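Yaneth Ospina would like it understood that she did not set out to sell gloves. "Gloves sell us," she says. "A customer brings a box of their own stuff to the demo, and there's always a glove at the bottom, and they always watch me to see if I've seen it."

Ospina runs field applications for Okow, which makes a bin-picking kit called Omby: gripper, fingertips, mounting hardware, and the software that decides what to grab next. Buyers supply the arm. The idea is that a plant with a robot already on the payroll can put it to work emptying mixed bins without hiring an integrator for half a year. Whether this is a bargain depends on how you feel about the subscription, which we'll come to.

I spent a Saturday at Okow's workshop with Ospina and Njoroge Ndung'u, who wrote most of the grasp planner and who talks about gloves the way some people talk about a former landlord.

"A box is a gentleman," he says. "A box has sides. You look at it and you know where it would like to be held. A glove has fingers going off in five directions, and when you pinch one of them, the other four have opinions."

The older version of the planner wanted a model of every item before it would touch anything. Omby doesn't. It looks for places where two fingertips could close on something and scores them, and it doesn't care much what the something is called. Ndung'u says this took him two years and one complete rewrite. Ospina says it took two rewrites. They discuss this for a while.

The brochure promises "any rigid or soft item up to the size of a shoe." I ask who wrote that.

"Not me," says Ndung'u.

"Marketing has small feet," says Ospina.

She is more careful in person. Hard blocks and molded parts are easy, she says, and soft goods are fine if they have a fold to grab. Thin flat things lying flush on the bottom of a bin are bad, and clear plastic is worse. Anything jammed into a corner is a matter of patience, and the software can be told how much patience to have. The factory setting is 2 failed tries before it moves on to something else.

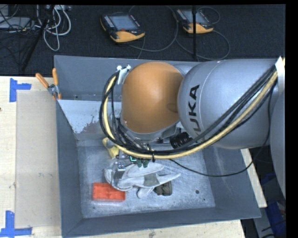 *Omby's green fingertips over a mixed bin, glove included.*

The arm over the table is a KUKA, and it looks overdressed for the job. Ospina says that's the point of the kit. "People buy a big arm for one contract, the contract ends, and then there's a very expensive coat rack in the building. We get a lot of calls about coat racks."

I ask about the cables, because I have been looking at them all morning. They are the part of any robot that the sales video leaves out. Ospina sighs. The kit ships with a mounting bracket, a bag of ties and eleven pages of instructions on routing, and she considers the eleven pages her best writing. "The wrist has to turn all the way over without the bundle pulling on anything. Leave too little slack and you rip out a connector. Leave too much and you've built a second robot that only grabs the first one." Customers skip to page nine, she says. Page nine has the picture.

The bin gets its own chapter. Omby wants it in the same place every time, and Ospina's advice is tape on the table and a clamp on the rim. I point out that the kit costs as much as a decent used van and comes with no clamp.

"You can get a clamp anywhere," she says.

Tetance, a parts-return outfit, was one of the first customers and remains the one Okow likes to mention. It sorts whatever comes back from its buyers, in bins of 128 items, and nobody there gets to choose what's in them. Altıntaş, a workwear supplier, came next, and sent gloves. Ndung'u remembers the shipment without fondness. "I asked for samples. They sent 1000."

Did it help? "Enormously," he says. "I was very rude about it at the time."

Now, the subscription. The software is free for the first 200 hours of running time, after which it is billed monthly, per arm. Stop paying and the gripper still opens and closes, but the planner goes back to wanting a model of everything. Ospina calls this "a basic mode." I suggest some other names for it and she writes one down.

My own complaints are smaller. The setup screens assume you already know what a tool frame is. The fingertips are sold in pairs, but the screws come in packs of three. The spare-parts page was last updated in November and lists a bracket that Okow no longer makes.

"We still have some," says Ndung'u.

"We have one," says Ospina, "and it's on ours."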